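4. Gathering the plate-racking examples

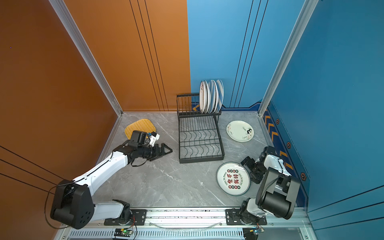 4.1 Task and setup

Figure 3. Plate-racking cell, fixed camera view. Two arms on the front rail, wire rack at the back, four plates standing in the rear slots and two lying flat on the table.

All examples for the racking policy were gathered in one cell at the Perkville site (Fig. 3). Two arms on a shared front rail, one fixed camera. The left arm also carries a small camera on its wrist. Table surface is a gray marble pattern, walls are orange-brown on the left, blue at the back and right. We kept the patterned walls on purpose – earlier policies trained against plain gray panels fell apart as soon as they saw a normal kitchen.

The task: take a plate lying flat on the table, stand it in a free slot of the rack. Simple to say. Flat plates are hard for a parallel gripper, the rim sits too low to get a jaw under it. Operators were free to solve this however they liked, and they did not agree. Selina Camenzind tipped the plate up with one arm and took it with the other. Awuor Ondieki slid it toward the table edge first. Both styles are in the set, labeled by operator but not by strategy.

4.2 Plates

Mixed on purpose. Printed rims, plain rims, lettering, flowers. The large green-rimmed plate with red characters in the center and the smaller one with pink floral sprigs were the two most used. Early on the policy seemed to lock onto the red print as a grasp cue, so from August we rotated the plates between episodes. Plate order in the rack was not controlled. The yellow woven placemat stayed in as a distractor, no episode asks for it.

4.3 Collection procedure

Teleoperation with leader arms, joint positions logged for both sides even when one arm is idle. Collection began 7/29/21. Each episode starts from whatever state the last one ended in, unless the rack was full. We did not reset to a home pose. This makes the start states messier but saves a lot of operator time, and the resulting policy is much less picky about where the arms are when it wakes up.

Total after filtering: 461 episodes. Removed 71 – mostly dropped frames, a few where the operator gave up halfway. Recoveries were kept. If a plate slipped and was picked up again that counts as a good episode, and Kyriaki Sarantis checked these by hand against the logs. A futher 11 were held out for the slot-choice test in Section 5.

4.4 Known problems

Glare on glossy rims. Worst in the wrist view, less so from the fixed camera. We tried masking it and the policy got worse, so raw images are used throughout.

Slot choice is ambigous. With several slots free the operators picked by habit, and the policy averages between them and aims at the wire. Adding the target slot as an input fixed most of this, see Section 5.2.

Right arm is underused. Operators favored the left for anything near the rack and kept the right one folded until needed. Mwanaisha Muriithi gathered a small right-arm-only batch to balance it, not included in the results here.

Timing between the two arms drifts a little over long sessions. Corrected offline by the Whiteley sync script, residual error under 2 frames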